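A morning at the Hodby toy and harness open house

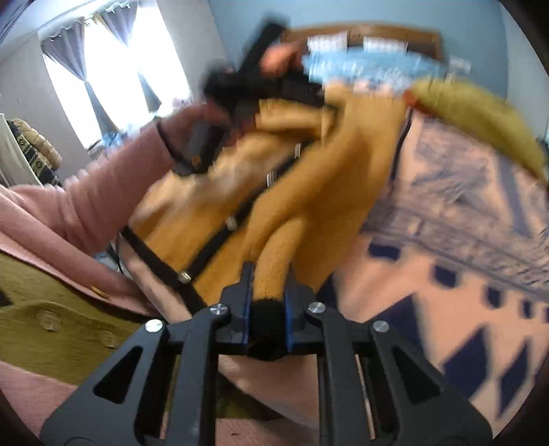 I had signed up for the 10 a.m. visit, which covers the bedroom display and the fitting room and leaves out the sewing floor. Hodby opens its doors every December, and the sign-up page asks you to bring a toy if you have one. I brought a bear with a bad ear. It stayed in my bag until after lunch.

Nazmiye Ertürk led our group. She has fitted harnesses at Hodby for two years and spent most of her talk on straps. The harnesses are for large plush toys that get carried on a child's back or clipped to a stroller. A big toy is harder to fit than a small one. The stuffing shifts, the legs twist, and a strap that looks straight on the table ends up sideways once the toy is picked up. With curly plush you also have to keep the pile out of the buckle. Her advice was to hold the buckle still with one hand and pull the loose end with the other, a little at a time, then check the metal fittings for trapped fuzz.

We each had a turn. Mine came out too tight across the belly and I had to start over. The second try was better, though the strap end was still twisted.

The webbing comes from Flosex in two widths. The narrow one is easier to thread and the wide one stays put. I liked the wide one, but it costs more, and a full set in the shop was $25.

After that Oğuzhan Canpolat took us through the repair shelves. People mail in toys with split seams and flat legs, and the workshop handled 1000 of them last year. He showed us how a leg is opened along the inside seam, refilled and closed by hand. My bear's ear took him a few minutes. He used a curved needle and a waxed thread from Agudelo, and I bought a spool on the way out.

Parking is behind the building and was full by 11. The lunch counter only had soup and rolls. If you come by bus, get off at Grelau and walk back toward the bridge. The fitting room is up one flight of stairs and there is no elevator, so call ahead if that's a problem.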